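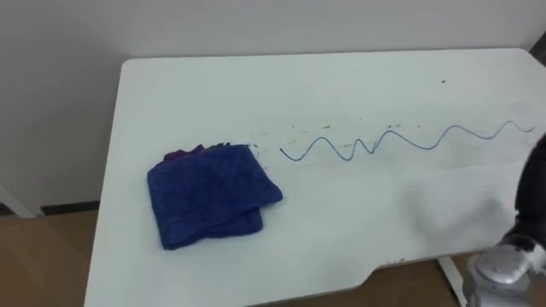 Blue towel, pen line and some brown specks on the white table.

Wiping a table with a hired robot: tips from our trial

By Ville Lehtinen

Ilmont offers a table-wiping service by the month, and I have tried it since May. The price is 60 euros for the first visit and 100 for each month after. Some advice for those who consider it.

Fold the towel into a thick square before you start. A terry cloth takes crumbs well, but it leaves fluff, so shake it outside first.

Do the dry dirt and the ink as two separate jobs. If you rub both together, the specks are spread along the line and you have more to clean. For ballpoint on a white top I use a little alcohol on the cloth, tested first in a corner. 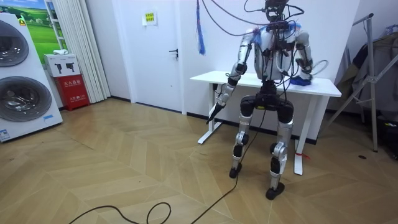

Clear the table of everything else and keep the floor cable away from where people walk. Ask the fitter to set the wiping height for your own table. Ours was set too low at the first visit, and the cloth was pushed instead of pulled over the surface.

Press lightly and make more passes. A hard press makes matte tops shiny with time.

Is it worth the money? For one kitchen table, I think no. For a shared workroom with many tables it can be reasonable. Halonen sells a similar service, but they ask for a contract of one year, and I did not want this. Spare towels from Skesov fit also, and they can be washed at 60 degrees.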